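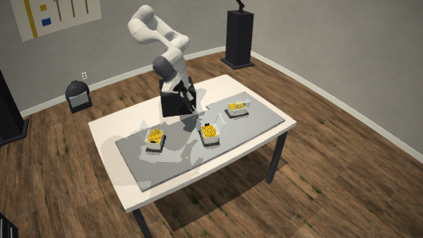 The tip box task in our simulator: one arm, three boxes, yellow racks.

Flaltmont Robotics Club – Frequently Asked Questions

Written by Gráinne Kinsella, with corrections from Musa Osagie, who thinks I am too negative. His corrections are marked where we couldn't agree.

What does the club do?

We teach a simulated robot arm to handle small lab supplies, mostly pipette tip boxes. That means opening them, closing them, and moving them from one spot to another without knocking over the one next door. We meet after classes, we write code, we run it, and we argue about whether the result means anything. The last part takes up more of the evening than the recruiting flyer suggests.

So there is no real robot?

There is no real robot in the club room. Everything is done in simulation. If you were hoping to put your hands on hardware in your first week, the machine shop group is down the hall and they are friendly.

I heard the club has a robot that can run a biology lab.

You heard that from the flyer. The flyer was written before I had a vote on it. We have a program that can sometimes close the lid on a tip box in a simulator. A lab does a few thousand other things in a day, and we have not looked at any of them.

Why tip boxes?

Musa's aunt works in a lab and said she spends too much of her life on them. That was the whole research process. It turned out to be a decent choice anyway, since the lid is on a hinge, the box is light, and a clumsy push sends it sliding. A task that looks boring can be pretty hard for an arm with two fingers.

What software do you use?

Our training code is called Sirnico. It was started by students who have since graduated, and it shows. There are parts of it that none of us will touch. The scene files live in a separate folder called Ikeda, so when someone says "it broke in Ikeda" they mean the layout of the table or the room, and when someone says "it broke in Sirnico" they mean you should cancel your plans.

Why does the simulated room have a poster and a sculpture in it?

Background clutter. If every training picture has a blank wall behind it, the program can end up depending on that blank wall. So the rooms have a poster, a pedestal, a wood floor, an outlet and so on. Does it help? Musa says yes. I say we have tested it once, with too few runs, and the difference was small enough that I wouldn't bet lunch on it. Somebody should run it again properly. It could be you.

What is your success rate?

I wish people would ask "success at what" first. Our best number so far comes from a batch of 3,604 attempts at closing a single lid. The program got 652 of them. That is roughly 18 percent. The boxes started in different spots each time and we did not throw any attempts out.

You will find a much better number on last year's poster. It was measured with the box in the same place every time, and an attempt was counted as good if the lid moved at all. I have asked for the poster to come down.

(Musa: the poster says clearly that it was a fixed start. Gráinne: in very small type.)

Isn't 18 percent kind of bad?

Yes. It's also the first number we've had that I believe, and I would rather start the year from there. When it goes up we will know why, or we'll at least have a list of what we changed.

Would any of this work on a real arm?

We don't know. Simulated lids are well behaved. Real plastic flexes, sticks, picks up static and gets worn, and our friction settings are mostly guesses with decimal points. There are known ways to make the jump to hardware easier, like varying the lighting, the colors and the weights during training, and we do a little of that. Until we try it on an actual arm, please don't tell your parents that it works.

Will you ever try it?

We have asked. The engineering department has an arm that student groups can book, and the waiting list is long. We are also supposed to have a score to show them before we apply, which brings us back to the question above.

Do I need to know how to code?

Some Python helps a lot. If you have never written a loop, you can still join, but I won't pretend that you'll pick it all up by osmosis. Plan on doing the beginner exercises on your own time over the first month. People who skip them tend to sit next to someone who didn't and watch, and then stop coming.

Do I need to know the math?

Less than you fear. You need to be okay with angles and with the idea of a position in three dimensions. The arm's joint math is already handled by the simulator. If you want to understand it, Musa gives a good talk on it in the fall, and he'll give it again if you bring him coffee.

Do I need a powerful computer?

No. Training runs go on the department machine. You can edit scenes and look at results on an ordinary laptop, though the preview window is slow on older ones. Turn off shadows while you work and turn them back on before you save anything for the group.

How long does a training run take?

Most go overnight. Sign up on the sheet before you start one. Two people starting runs at once means both are still going at breakfast, and both people are mad at me.

What is Allex?

Allex is the student competition we enter. Teams get a set of tabletop tasks, submit their programs, and the organizers run them on layouts the teams haven't seen. It takes place in simulation, which is how we're able to enter at all. Each team gets 2 submissions for the whole event, so you can't just keep trying until you get lucky. I like that rule. Musa does not.

How did you do last time?

Near the bottom. Our arm did well on layouts that looked like ours and badly on the rest, and that's about what you'd expect from a team that had trained on one table for a whole semester. There is a long write-up in the shared folder. Please read it before you suggest that the judging was unfair, as it covers that.

When is the next one?

Submissions close in December. Every year we say we'll be done early.

Can't you just use one of those big AI models that can control any robot?

People ask this at every info session. We tried one over the summer. It was good at describing what we wanted and a lot less good at getting the fingers under a lid. That could be our setup, and I'd be glad to see someone do it better. What I won't do is swap out something we half understand for something we don't understand because a video looked nice. Bring results on our layouts, with the failed attempts included, and you'll have the whole meeting to talk about them.

How do you decide if an attempt counts?

For lid closing, the lid has to be fully down when time runs out, the box has to be upright, and no other box may have left its spot by more than a small amount. The clock is 60 seconds of simulated time. The scoring script does the judging. If you think the script is wrong, you may fix the script, but then every old result has to be scored again with the new one. We added that last part after an unpleasant meeting.

Is there course credit?

No. One or two members have turned their club work into a class project with a professor's okay. You would need to set that up yourself.

Will this help me get a job?

Maybe. I've seen club websites promise that it will, and I don't know how they would know. You'll have code to show and you will be able to explain why a test was or wasn't fair. One of our members was asked about that in an interview and says it went fine.

What does it cost?

Nothing for the club itself. The Allex entry fee is paid by the department as long as we hand in a report afterward. Last year's was late.

How much time does it take?

One evening a week, plus whatever you let it become. Before a deadline it becomes quite a bit. You're allowed to say no to that, and we won't take you off the team for having an exam.

Can I work on something other than tip boxes?

If you can describe the task in a paragraph and say how you would score it, yes. "Make the robot cook" has been proposed three times and has yet to reach the second half of that sentence.

Who do I talk to?

Come to a meeting. If I'm there you'll get the version on this page, and if Musa is there you'll get a more cheerful one – ask both of us the same question and average it out. Questions about Sirnico should go on the club board, where other people can find the answer later, and please paste the full error message instead of the last line.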